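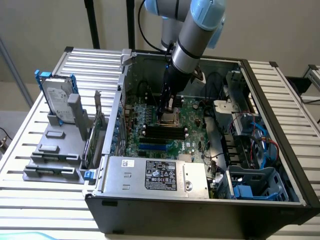

Someone wrote under my March entry that I should stop with the remote handle and just take the arm by the wrist and lead it, because the hand knows more than the screen. I have been thinking about this comment for a long time, longer than the person who wrote it maybe expected. So today I tried both ways, one after the other, on the same computer and with the same task.

2025-05-24, evening. I am tired in the shoulders and in the eyes.

First the leading by hand. Fultura lets you switch the arm into a free mode where it carries its own weight, and then you can push it. It feels like moving a heavy door in water. For the big movements, from the tray to the case, I liked it very much. The path was round and natural and I did not have to think about which axis is which. But near the board it became difficult. To move the gripper two millimeters I had to push with a force that then moved it six. Each time I made a correction, and each correction is now inside the recording. When I played back the first one, the arm repeated my doubts very faithfully. It went down, stopped, went a little to the left, came back, and went down again. I was a bit ashamed to watch it.

There is also the problem that my own arm is in the way. I stood bent over the case and I could not see past my sleeve.

After lunch I changed to the Rallilent handle. I set the scale low, so a long movement of my hand is a short movement of the gripper. The first half hour was terrible, as always. I turn my wrist in the wrong direction and I say words in my own language. Then something settles and I stop translating. I made 16 recordings with the handle, and I kept 13. In one of the bad ones I closed the fingers too early, and in the other two I touched the side of the case and the arm went into its safety stop, which is very loud in a small room.

I wrote the number of samples in the notebook for one recording of each kind, so I can compare later: 2533 by hand, 1484 with the handle. I had expected the opposite. I believed the handle was slower. I think the difference is all the time I spent near the board, pushing and correcting. 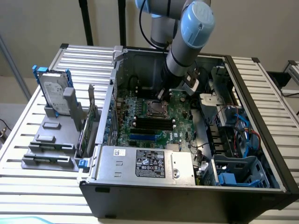 What I want to teach in this part of Cuervo is the approach, the last bit before contact. The insertion itself I will do later, when I trust the force readings. For the approach I need a starting point that is the same every time, and for many days I was choosing it badly. I used the corner of the case, but the case moves a little whenever I take it away and bring it back. Today I began every recording with the gripper above the board near the processor, and I used the four memory slots below it as my ruler. They are empty and they lie parallel, so when the image on my screen is turned even slightly I notice it at once in these lines. My eye is much better with lines than with corners. I should have seen this in the first week.

The green card in the tray is the one I practice with. The hard drive beside it I leave alone for the moment. It stands well in its blue caddy, but I have not decided where the fingers should hold it, and I do not want to teach a grip that I must unteach after.

Then I gave the 13 recordings to Dulel and let it learn while I washed my cup and answered mail. The result over the board was calm. It did not hesitate in the places where I hesitate. Over the tray it was less good, it came in too high and took a strange detour to the right, and I know where that comes from: in several recordings I did the same thing, to get a better view. So it copied my bad view. I must put the screen higher, or sit differently.

To the person with the comment I would like to answer that they are half right. Tomorrow I will try to mix. The long way by hand, then stop, then the handle for the end. I do not know if Dulel accepts a recording made of two pieces with a pause between them. The manual has one sentence about it and I read it five times. It says the pieces "should be continuous in intention". I looked up every word and I know all of them.

Things for the morning: screen higher. Lower the scale once more, only for rotation. Write the joint angles of the starting point on paper and also in the file, because last time I had them only on paper and the paper was under the keyboard for two days. Buy tea.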